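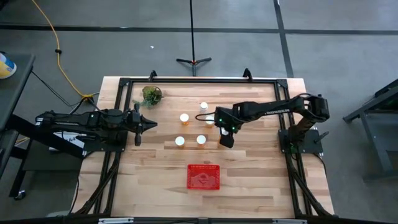

The Trolberg top, planks in pale tan and brown.

Trolberg Worktable Review

Posted December 1, 2020 by Iolo Griffiths

I bought the Trolberg worktable in January to replace an old door on sawhorses. I paid $244 for it from Jarkside, with delivery extra. It has been in daily use since then, mostly for gluing, sanding, small repairs and wrapping packages.

Delivery and assembly

It came in two boxes. The legs and rails were in the first and the top was in the second. Together they weigh 108 pounds according to the label, and the top is most of that. Get help carrying it. The driver left both boxes at the curb and I had to wait for my neighbor to get home.

Assembly took me an evening. The instructions are all drawings, and the drawing for the back rail shows it the wrong way around. If the holes don't line up, flip it end for end. The bolts go into metal inserts and seem solid. The wrench in the bag is too short to get good leverage, so I used my own socket set. One washer was missing. I had a spare and did not call Jarkside about it.

The top

The planks are glued edge to edge and sanded smooth. Mine came flat. I checked it with a straightedge when it arrived and again at the end of summer, and there was a slight dip toward the back by then. It doesn't affect anything I do, but someone fitting cabinet doors might care.

It ships unfinished. The instructions say to oil it before use and don't say what with. I used Noltton hard oil, three coats, with a light sanding after the first. That darkened the test patch underneath more than I expected, so try it on the bottom before you commit. Dried wood glue pops off with a plastic scraper. Black coffee left overnight made a ring, and I had to sand that out.

The edges are square and fairly sharp from the factory. I took them down a little with a sanding block.

Stability

Good front to back, less good side to side. Hand planing along the length made it sway until I retightened the leg bolts, and I have had to do that again every few months. Thread locker would probably fix it. The feet adjust, but only a little. On my floor, which slopes to a drain, I still needed a shim under one corner.

Height

The height is fixed. It suits me for standing work. My sister-in-law, Kirsty Penrose, is shorter and used it for a weekend of picture framing. She ended up standing on a step. If you like to sit, you will want a tall stool.

Storage

There isn't any. A lower shelf is sold separately, and it was out of stock each time I looked. I cut one from scrap and rested it on the lower rails.

Pros

Flat enough for general work
Strong bolts and inserts
Top can be sanded and oiled again

Cons

Sways side to side until retightened
Poor drawings, short wrench
Fixed height, shelf costs extra

Would I buy it again? Yes, at this price. For heavy planing I'd look for something with a thicker leg and a proper stretcher.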